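Altham Community Repair Library: second progress report to the Rathjen Fund
Prepared by Heather Tawhiri, project lead

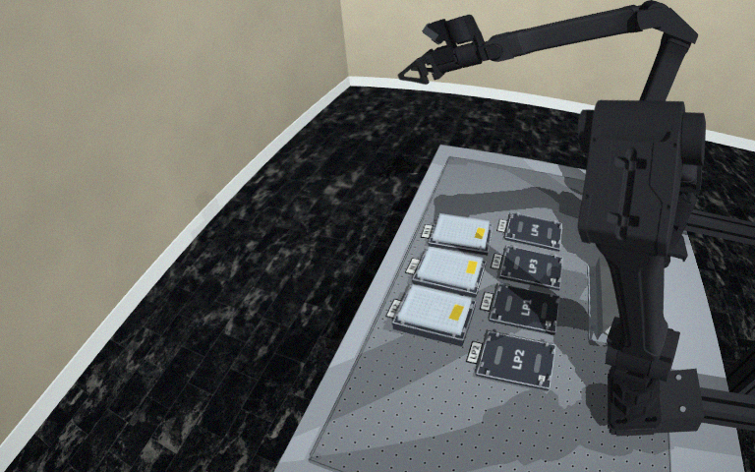

The grant covers three pieces of work: the tool lending service at Ballden Road, the evening repair classes, and the move of our catalogue onto one system. Lending and classes are running to plan. The catalogue is behind, and most of this report deals with why and what we have done about it.

Lending

We now have 295 items available to borrow, and membership stands at 154 households. Most members live in Altham itself, with a smaller group coming in on the bus from Flastovow. Loans were slow over the holidays and picked up again in February, when people started asking for damp meters, wallpaper steamers and floor sanders. The sanders are booked weeks ahead. We have one large and one small, and the large one has been in for repair twice. The hire shop that services it thinks the drum bearing will need replacing before the end of the year. We have put money aside for this under equipment maintenance and do not expect to ask for more.

Late returns are still a nuisance. We tried text reminders the day before an item is due and these helped with hand tools, but made little difference with garden equipment, which tends to stay in sheds. From next month the loan period for garden equipment will be two weeks instead of one. Members asked for this in the autumn survey and we should have done it sooner.

We have not introduced fines. The original application said we would review this at the halfway point. Our view is that the sums collected would be small and would put off the members on low incomes the project was set up for. If the Fund feels differently we would like to discuss it at the next meeting.

Classes

We ran two full courses in this period, one in basic electrical repair and one in mending clothes. There were 28 places across the two and all were taken. Three people dropped out of the electrical course, two of them after changes in their shift patterns. We have moved the next course to a 7 pm start to see if that suits people better.

Ilgın Başaran taught the clothes course and has agreed to do another. Her group asked for a session on zips alone, and it ran over by nearly an hour. She has also written a short set of notes on darning by hand, now kept in a folder by the front desk for anyone to copy.

The electrical course needs a second tutor. Our current tutor can only safely supervise six people at the bench when mains appliances are being opened up, so half the group has been watching while the other half works. We advertised locally and had one reply, from someone who then took a full-time job in Rathjen. We are now talking to the college there about whether a final-year student could assist under supervision. Insurance will need to be checked before anything is agreed.

Feedback forms were mostly positive. The complaints were about the heating in the back room and the lack of somewhere to hang coats. The coat hooks are up. The heating is the landlord's responsibility and has been reported again.

Catalogue

The plan was to have every item on the new system by the end of January. At the time of writing 40 items are still on the old card index, mainly plumbing tools and the boxes of mixed donations. The delay has two causes. The first is that the old records were in a worse state than we thought, with several items sharing a number and others having none. The second is that electrical safety testing had to be redone on anything without a dated label, and our tester is only with us one morning a week.

We considered paying for extra testing days but decided against it. The remaining items are not much in demand and can wait. They are still being lent from the cards in the meantime, apart from anything electrical, which is held back until it has been tested. We expect to finish in the next quarter.

Members can now search the catalogue from home and reserve items online. Older members in particular still prefer to ring, and the phone line will stay open in the mornings as before.

Spending

Spending is slightly under budget overall. Tutor fees are lower than forecast because of the unfilled post. Printing was over, mostly due to a second run of the membership leaflet after the opening hours changed. Rent, insurance and utilities are as expected. A full breakdown has been sent separately in the Fund's own template.

We would like permission to carry the unspent tutor fees into the next period. If a second tutor is found the money will be used for its original purpose. If not, we propose putting it towards a second large sander – the single item members ask for most – and will write for approval before buying anything.

Next period

The main jobs are to finish the catalogue, fill the tutor post and run the next two courses. We also plan a Saturday collection point in Flastovow, so that members there do not have to carry heavy items on the bus. The village hall has offered a lockable cupboard at no charge. It is rather small, and the step ladders will not fit, so those will have to be collected from Ballden Road for now.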